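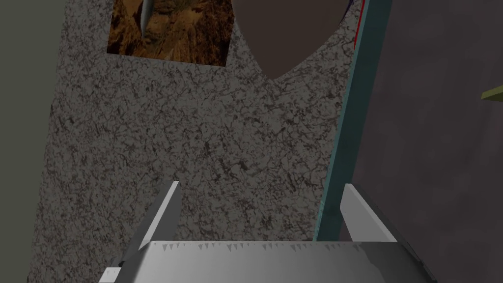

The Last Cable Ferry on Fekard Lake

By Chiyo Shibata
Oct 5, 2021

The ferry at Koven Landing leaves when there is a car on it. No timetable is posted. Drivers coming down the hill from the county road pull up to the white line, turn off their engines and wait for the deckhand to wave them on. If the boat is on the far side, they press a button on a post, and a horn sounds across the water.

It has worked more or less that way for most of a century. The boat has been replaced, the cable has been replaced many times, and the landing on the east side was moved uphill of the old one after a spring flood took out the ramp. The crossing itself is the same. It takes 12 minutes in calm weather and longer when the wind comes down the lake from the north.

Jaime Prata has run the boat since he left the lumber yard in Patwary. He starts before dawn by checking the cable where it comes off the shore anchor. A cable ferry doesn't steer. It pulls itself along a steel line that lies on the lake bottom when the boat is tied up and rises over the wheels as it moves. If a strand breaks, the loose end can catch in the wheels and stop the boat in open water.

"You run a rag along it," Prata said. "If the rag snags, you stop and look. I don't use my hand. I did once."

The drive around the lake is long and mostly unpaved on the north shore. For people who live on the east side, the ferry is how they get to the grocery store, the clinic and the high school. For people on the west side it matters less. That difference has shaped every argument over the boat's future.

The county pays for the ferry out of its road budget. Riders pay a fare for a car and nothing on foot. The fare has never covered the fuel and the wages, and it was never meant to. A bridge has been proposed more than once. The last study put the best site well south of the landing, where the lake narrows, and the plan went no further after the county saw the cost of the approach roads.

In March the county asked for comments on cutting service in the winter months. It received 151 written replies. Tahsin Siriwardena, who handles road contracts for the county, read all of them over a weekend at his kitchen table.

"A lot of them were just the person's work schedule," he said. "They wrote down what time they leave and what time they get home, and that was the whole letter."

The winter cut was dropped. The late crossing was dropped instead, and the boat now ties up at nine. East side residents who work evening shifts have had to make other plans. Fathima Howlader, a nurse at the clinic, keeps a cot in her sister's spare room in Patwary and stays over when her shift runs late.

"I miss the last boat maybe once a week," Howlader said. "I keep a toothbrush in both places. My son thinks it's normal to have a mother who lives on two sides of a lake."

Winter is hard on the boat. Fekard Lake doesn't freeze all the way across in most years, but ice forms in the coves and drifts into the crossing lane. Prata and his deckhand break it up at the ramps with long bars. When the ice is too thick to clear, they put out a red sign on each side of the water and call the radio station. The sign stays up until somebody from the county comes down to look.

The present boat, the Nuvari, was built at a river yard that has since closed. It carries a handful of cars, or one loaded hay truck and whatever fits behind it. The pilothouse is a narrow box on the upstream side with a stool and a heater. Parts are a problem. When a drive wheel cracked, the replacement had to be cast from a wooden pattern that Asanka Chowdhury, a retired machinist on the east side, made from the broken pieces.

Chowdhury, who rode the earlier boat to school as a boy, charged the county for the wood and the paint. He has kept the pattern in his barn, wrapped in a horse blanket.

"They'll need it again," he said. "The wheel on the other side is just as old."

There is some talk of a new boat. Siriwardena has asked for prices on a battery-powered one, which would charge overnight at the west landing. The power line to the landing would have to be rebuilt first. The county is expected to take up the question with next year's road budget, along with a list of culverts.

On a gray afternoon the Nuvari made a run to the east side with 2 pickups and a woman on foot carrying a bag of chicken feed. She stood at the rail the whole way and got off first, before the chain was fully down. Prata leaned out and told her to wait for the chain. She said she would next time, and walked up the hill toward the mailboxes.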